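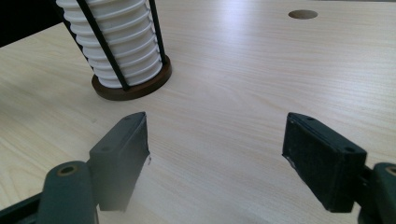
Hilkka Tuominen wrote to me after my last post to say that I was being far too soft on the council, and that anyone who closes a public gallery at nine at night and then votes at half past ten has forgotten who they work for. I've read her email a few times now and I think she's mostly right, so let me have another go at it.

For those of you who don't live in Clatley (hello, and thank you for sticking with me through all this local stuff!), our councillors voted in March to do away with open question time. You used to be able to turn up, put your name on the sheet and have your three minutes. Now you have to lodge your question in writing 12 days ahead, and the mayor's office decides whether it gets read out. The agenda itself only comes out a week before the meeting, so I'd love to know how you're meant to ask about something on it.

I rang Leonie Eichhorn, my own ward councillor, and to her credit she rang me back while I was getting tea on. She voted for the change. Her view is that the same handful of people were using question time to have a go at staff, and that some of the younger ones in planning had stopped wanting to come along at all. I do have sympathy for that - I've sat through a few of those nights and squirmed. But surely the chair can tell a rude person to sit down without sending the rest of us home as well?

Over in Curberg they kept their question time and simply put a firmer chair in charge of it, and my cousin reckons the meetings are quite civil these days.

Anyway, the petition to bring ours back had 522 signatures when I walked past the library, and 109 of those came from the Harju end of town, where people don't usually bother much with council at all. It's on the front desk until the end of the month, so do pop in if you're passing, and bring a neighbour.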